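Fórum Oficina e Automação > Robótica aplicada > Já dá para deixar tarefa de bancada com robô?

drivville_oficina
Tópico iniciado em agosto

Trabalho numa oficina pequena de montagem, 8 pessoas, e o patrão voltou de uma visita à Jandent convencido de que até o fim do ano a bancada de pré-montagem roda sozinha. O serviço é juntar uma peça preta de plástico, com flange e um colar no meio, com um corpo branco cilíndrico. Uma pessoa treinada faz 80 conjuntos por hora sem pressa.

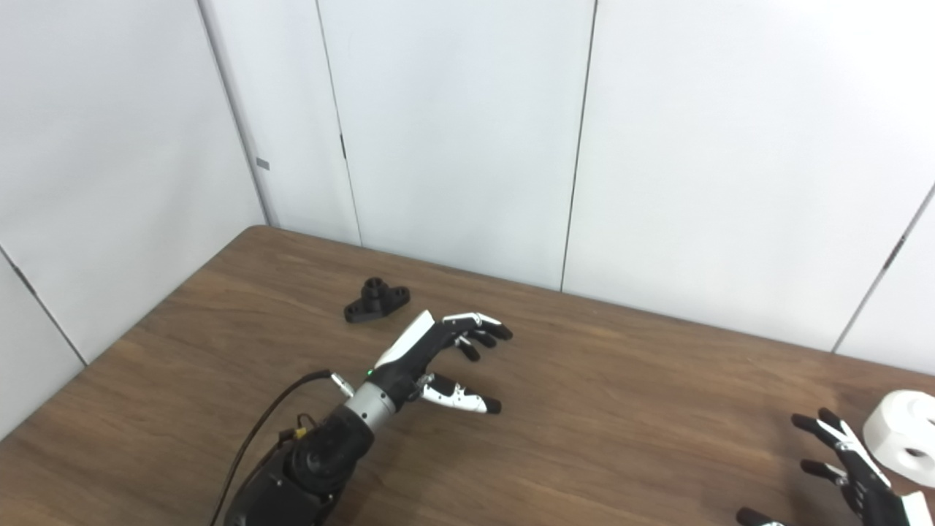
Minha dúvida é bem prática. Pegar peça com flange em cima de mesa lisa é a parte chata, porque ela tem pouca altura nas abas. Com ventosa não rola no nosso caso, tem furo. Alguém aqui já viu mão de vários dedos fazendo isso em turno inteiro?

r_ntuli
Turno inteiro, não. Já vi demonstração de uma hora, com gente do lado para recolocar peça. Se for para produção, compra uma garra paralela de dois dedos, faz um berço para a peça e esquece os dedos. Sai mais barato e a manutenção qualquer eletricista faz.

mofokeng_m
Discordo do Riaan. Berço resolve quando é sempre a mesma peça. Na Buthelezi a gente troca de modelo quatro vezes por semana e cada berço novo custa usinagem, ajuste e meio dia de linha parada. O que pesa para o lado da mão é justamente pegar peça de formato diferente sem trocar ferramenta.

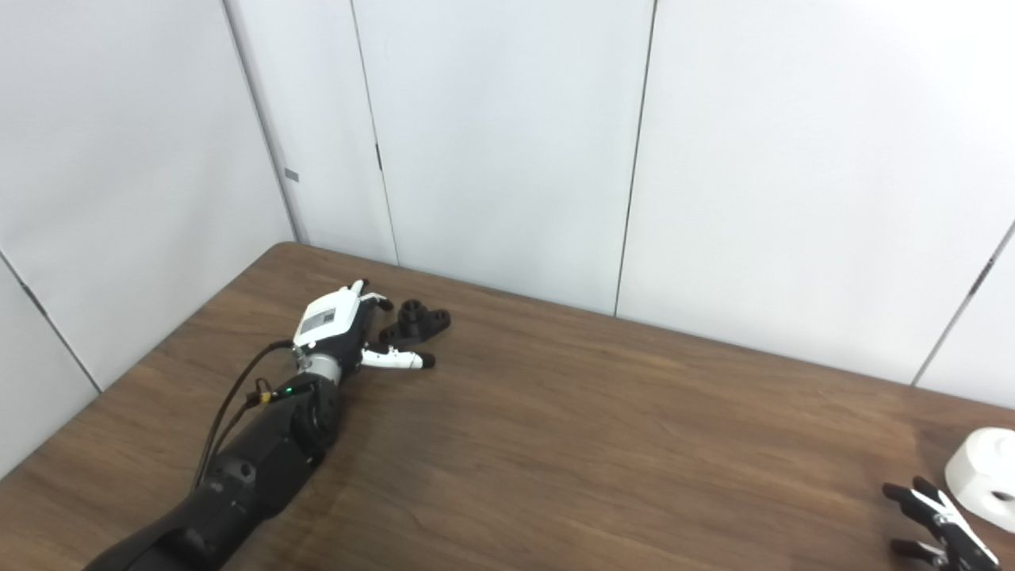
O problema que vejo é outro: o polegar. Para peça baixa ele tem que entrar quase rente à mesa, e aí qualquer erro de altura vira dedo batendo no tampo ou peça empurrada para longe. Quem monta a célula passa mais tempo acertando isso do que programando o resto.

r_ntuli
Então concordamos que ainda não está pronto.

mofokeng_m
Não foi o que eu disse. Disse que dá trabalho acertar.

shamim_n
Entrando na conversa pelo lado doméstico. Cuido da parte técnica de um projeto em Iston com tarefas de casa: guardar copo, tirar coisa de cima da mesa, essas coisas. Copo em pé sozinho, boa taxa de acerto. Copo deitado já cai para 70 por cento. Dobrar pano, nem pergunte. Oficina ainda é mais fácil do que cozinha, pelo menos a luz não muda e ninguém deixa resto de comida na bancada.

drivville_oficina
Shamim, 70 por cento na primeira tentativa ou contando repetição?

shamim_n
Na primeira. Com até 4 tentativas melhora bastante, mas aí o tempo vai embora.

drivville_oficina
Foi o que imaginei. Para nós, errar três em dez não fecha a conta. Vou colar a nota que circulou aqui dentro, acho que ajuda.
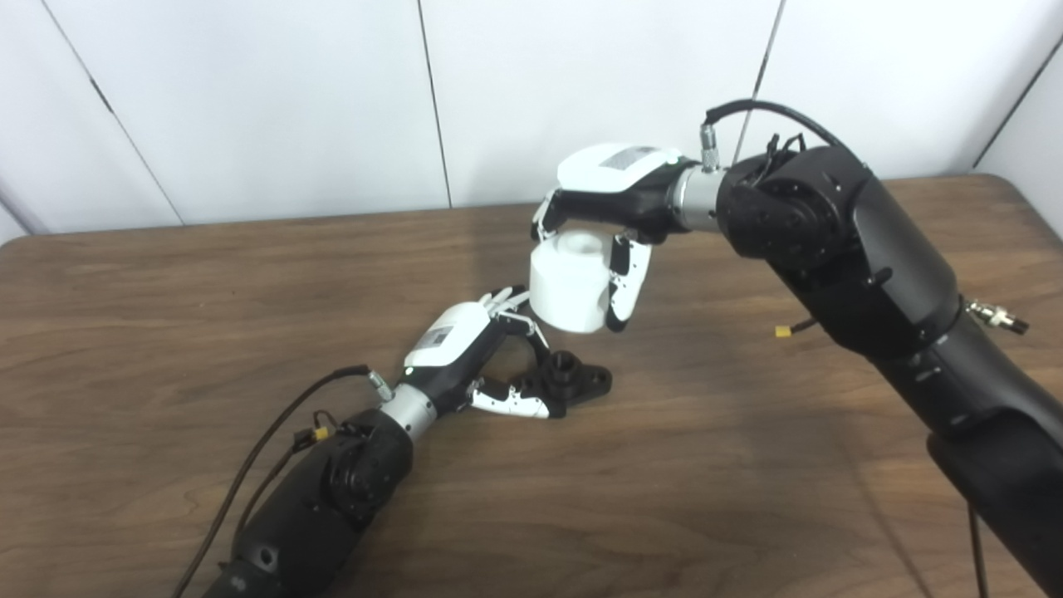 Por Thulani Ndlovu, engenharia de processo

A montagem com dois braços divide o serviço em dois: um segura o corpo branco por cima, o outro cuida da peça preta. Pegar cada uma separada é o menor dos problemas. O difícil é encaixar, pois a posição da peça dentro da mão varia a cada pega e o colar não aceita desvio grande. Recomendo manter o encaixe manual e avaliar automação só na alimentação e na separação das peças.

r_ntuli
O Thulani tem razão. Alimentação dá para fazer hoje, com calha vibratória, sem robô nenhum.

n_massawe
Calha vibratória risca peça branca, já passei por isso. Forramos com poliuretano e melhorou, mas ainda sai marca. Eu pediria à Jandent um teste com as peças de vocês, em caixa, misturadas, do jeito que chegam do fornecedor. E pediria o número de paradas por turno por escrito.

drivville_oficina
Boa. Vou levar isso para a reunião e peço também o preço dos dedos de reposição. Alguém sabe o prazo de entrega?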